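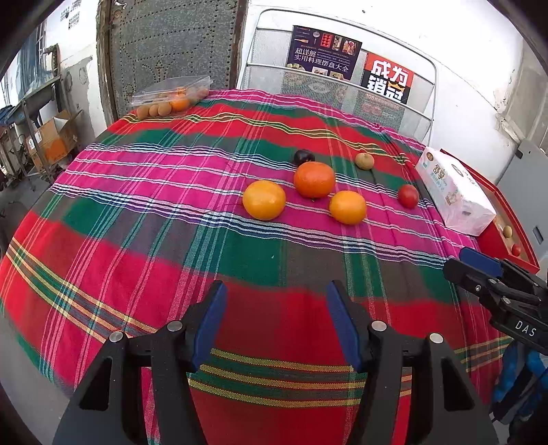
Unit 2 – page 207

Commercial Kitchen Hygiene
Grease traps and what goes down the sink
Notes for November 15, 2021

Quick recap first. Last time was dish machines, temps and chemical dosing. Today it's the other end of the pipe. Bring these notes to the Pomwood site visit, you'll need the log sheet part.

What a trap does

Waste water leaves the sink warm with fat in it. Slows down in the trap, cools. Fat floats, food solids sink, the water in the middle goes out to sewer. That's the whole idea. No moving parts in the basic type.

Needs time to work. Push water through too fast and the fat goes straight out with it. Same if the water's too hot – looks clear going in, sets hard ten metres down the line. Then you've got a blocked drain on a Saturday night service.

Baffles: the plates inside. Inlet baffle slows the flow, outlet baffle holds the fat back. If the outlet one is missing or put back crooked the trap is basically a box. Check this every time the lid's off.

Sizing

Worked example is the Caldeira café from the workbook. 600 litre trap, takes the pot sink and the prep sink. Dishwasher is NOT on it. Draw the layout yourself before looking at the answer, marks are for the layout as well as the number.

Things that push the size up:
– deep fryers, woks, anything roasted on trays
– more than one sink emptying at once
– long gap between pump-outs

Local rules vary. Always ask the water authority before quoting anybody a size. Don't guess from the last job.

When to clean

Rule of thumb for this course: fat plus solids at a quarter of the depth, time to empty it. Measure with a clear dip tube, don't just look at the top. Top can look fine with a thick layer of sludge underneath.

Small under-sink units – weekly, sometimes more. Big in-ground ones get pumped by a contractor. Keep the dockets. Inspectors ask for the dockets before they ask to see the trap.

Cleaning a small unit, in order:
1. Sinks off, tell the kitchen.
2. Gloves, apron, eye protection. Open a door.
3. Lid off, look at the gasket.
4. Scoop the fat, then bail the water, then the solids.
5. Scrape walls and baffles. Plastic scraper, not steel.
6. Baffles back the right way round. Refill with cold water.
7. Lid on, run a tap, check for leaks.
8. Fill in the log.

Do not rinse the scrapings down teh floor drain. People do. It all ends up in the same pipe.

Additives

Enzymes, bacteria, degreasers. The Bosow and Jorix data sheets are in the folder, read both and compare what each one says about water temperature. Degreaser just moves the fat along – it sets again further down. A lot of councils don't allow it. No additive replaces pumping out, whatever the rep tells you.

Before the trap

Cheapest fix is at the bench. Scrape plates into the bin, wipe pans with paper before washing, strainer in every sink. Used fryer oil goes in the drum with a lid on. Never the sink, not even a cupful.

Log sheet

Date, depth of fat, depth of solids, who cleaned it, anything broken or missing. Write it at the time. Logs done in one pen at the end of the month are easy to pick and you will lose marks for it.

For next class

Read the section on floor drains and gully traps. Do the Caldeira layout if you havent. Short test on both in December, over half of it is diagrams so practise drawing the baffles.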